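Odds and Ends from the Back Room

I've been meaning to get this page up since March, when we took over the back room at Akimness and I got a little carried away with it! It had been storage for ages (454 paperback westerns, I kid you not, all going to the library sale) and I wanted it to feel like somewhere you'd choose to sit with a cup of coffee. Click around, there's more of the house in the other galleries.

The walls got two coats of a very pale off-white. I went back and forth between that and a yellow for over 100 evenings, or so my family claims.

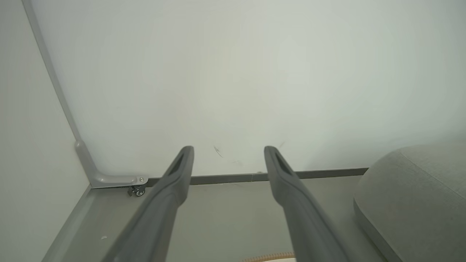 Back corner, low down. Scuff marks on the wall already, plus the gray post, its rounded bracket and the little caster underneath.

I do like that curve where the post turns along the bottom of the wall. The scuffs I'll go after with a damp sponge first, and if they won't budge there's half a can of paint left on the shelf in the garage.

Next up is the hallway, which is going to need a lot more paint than that. Pictures when I get there!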